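Sep 24, 2022

**Lindqvist brings out the Lultau, a rain coat in waxed cotton that you can wash at home**

LULTAU COLLECTION - The outerwear maker Lindqvist announces today its new rain coat, the Lultau. It is the first coat of the house in waxed cotton which can go in a normal washing machine, and it will be sold from this week in the Lindqvist stores and in the online shop.

Waxed cotton is an old material and many people love it. It is quiet when you walk, it stops the wind, and with the years it takes the shape of the person who wears it. But it also has a smell, it leaves marks on car seats and light trousers, and it must be kept far away from soap. Many of our customers told us that they own such a coat and leave it on the hook for these reasons.

For the Lultau we worked with the weaving mill Flandov, which has supplied our linings for several years. The mill developed a cotton cloth in which the wax is pressed into the yarn before weaving. The surface of the finished cloth stays dry to the touch. The coat can be washed at low temperature, with a mild liquid soap and without spinning, and it should dry on a wide hanger. Ironing is not allowed, also not on the inside.

The cloth weighs 483 grams per running meter. This is lighter than the cloth of our earlier field coat, and the difference is easy to feel in the sleeves and across the shoulders.

**The cut**

The Lultau comes in one length, which ends just above the knee. The shoulders are cut a little wide so that a thick sweater fits under the coat. The collar is of brown corduroy and can be worn up, with a small strap which closes under the chin. At the front there is a two-way zipper, covered by a flap with snaps. There are two large pockets with a drain hole in the bottom, two pockets higher up for warming the hands, and one inside pocket which is long enough for a folded newspaper.

The hood is sold together with the coat and is fixed with five snaps under the collar. Who does not like hoods can leave it at home - the snaps are hidden when the collar lies flat.

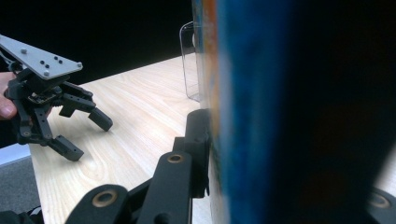
Wondasside, the first store to receive the coat for a trial, reported that customers asked most of all about the smell and were surprised to find almost none. The store added that it would have liked a longer version for tall people, and that it had passed this wish on to Lindqvist more than one time.

We have heard this wish. A long version is in preparation and is planned for May, together with a lighter summer lining. The colors of the long version are not yet decided.

**Colors, sizes and price**

The coat is offered in dark olive, navy and a warm brown with the name Peat. The lining is a cotton check in all three colors, with viscose in the sleeves so that the arm slides in easily. Sizes go from XS to XXL, and the same cut is made for women and men. We advise to take the usual size. Between two sizes, the smaller one is in most cases the better choice.

The Lultau costs 538 dollars, hood included. For the first season 2938 coats are made, and a second production will follow only when the mill has finished the new cloth. Orders in the online shop are sent out in the order in which they come in.

**Care and repair**

Every coat comes with a small tin of wax for the seams and the elbows, where the cloth is bent the most. It is enough to use it one time per year, before the autumn. The wax is rubbed in with a soft cloth, and the coat should then hang in a warm room over the night.

Lindqvist also takes the Lultau into its repair service. Snaps and zippers are replaced free of charge in the first two years. Tears in the cloth are patched from the inside for a fixed price, which is shown in the online shop. Please empty the pockets before sending in a coat.

**For the press**

Sample coats in size M and L can be borrowed for two weeks. Product photos in print quality and a piece of the cloth are sent on request. Please name the article number 3065 in your message to the Lindqvist press office, and tell us which color you wish to see.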